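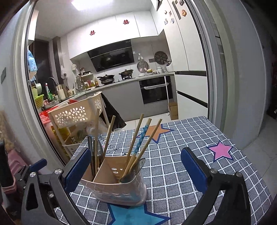 餐桌上的筷子和勺子，桌布印着星星图案。

八月开学前，维尔勒·德武尔夫（Veerle Dewulf）把二年级教室后墙的书架清了一遍，留下215本，其余装箱送进楼道储藏间。她教低年级阅读多年，书架一直是满的，孩子们却总在拿同样几本。

这学期她换了做法。每天早上八点半到八点五十，全班自己挑书读，老师也坐下来读。不打卡，不写读后感，读不完的夹一张纸条放回原处。书不再按难度贴颜色标签，只分成动物、故事、笑话、地图、怎么做东西几个筐，筐名由孩子们商量着定。

取消标签在年级组里有过争论。同组的瓦尔德·马斯（Ward Maes）担心识字慢的孩子会一直抱着图画书不放。德武尔夫同意先试到期中，每周听每个孩子读一小段，记在本子上。马斯班上保留了标签，两个班隔周交换一次记录。

期中时，两人翻了借阅登记。德武尔夫班上共借出486次，马斯班上323次。马斯认为这个数字说明不了阅读水平，借得多也可能是换得快。德武尔夫没有反驳，她更在意本子上的内容：有几个孩子开始挑字多的书，读到不认识的字会停下来问同桌；也有两个孩子整个学期都在看恐龙图册，朗读进步不大。她给这两个孩子另外安排了每天五分钟的共读，读的还是恐龙。

家长的反应不一。亚雷莉·阿吉雷（Yareli Aguirre）的女儿在班里，她起初不习惯没有阅读作业，第一个月给老师写过两次信。后来女儿晚饭后会把学校的书念给弟弟听，念错了也不肯让人纠正。阿吉雷说，她现在每晚留一刻钟，不开电视，别的照旧。

学校教务负责人利芬·博斯曼（Lieven Bosman）没有打算把这套办法推到全校。他的理由是各班书的底子差得多，有的教室只有75本，分不出几个筐。下学期学校先补书，采购单由各班老师自己列，笑话书和地图册排在前面。

德武尔夫还想改一处：早上的二十分钟常被收通知、交饭费占掉一截。她准备把这些事挪到午休前。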